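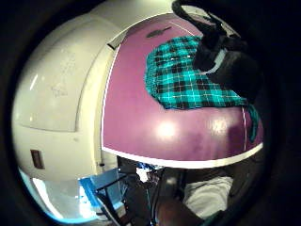 Cloth mask drops out near the edge of a fisheye gripper view

I'm segmenting a plaid cloth on a pink-purple tabletop from fisheye video and feeding the mask to a grasp point planner. Of 3,000 frames, 129 lose part of the mask. The planner then picks a fold in the middle of the cloth and ignores the corner.
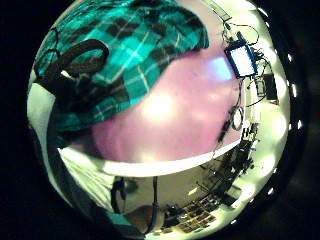
Teal plaid and the pink surface, both bent in a mirror-like bulging surface.

I rectify to a pinhole image first, then threshold on hue. Is the fault in the threshold or in the rectification?

Posted by flatero

The rectification, mostly. A pinhole model can't hold a view this wide, so the rim is either cropped or stretched over too many pixels. Segment in the raw fisheye image and project only the mask contour through the calibration.

Hue alone is also weak on plaid. The black bands and white lines have no stable hue, so the mask comes out as islands of turquoise. Invert it – threshold the table color, take the complement inside the table boundary, then subtract the glove.

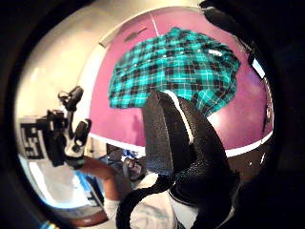 Black glove up against the cloth. Subtract it before looking for contours.

Glare on the table will leave false blobs. Drop anything that doesn't persist for 14 frames.

Posted by hajdu

Try more training data.

Posted by adero_dev

hajdu's inversion works for me if the circular border is masked out first. Otherwise black bands near the rim merge with it.

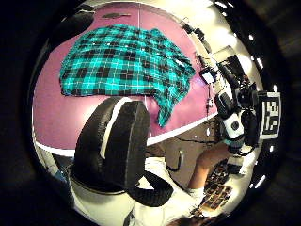 Cloth spread on the table, glove thumb over its lower edge.

Split the contour where the glove overlaps it and mark that stretch as unknown. My planner used to treat it as a real cloth edge.

Posted by flinitz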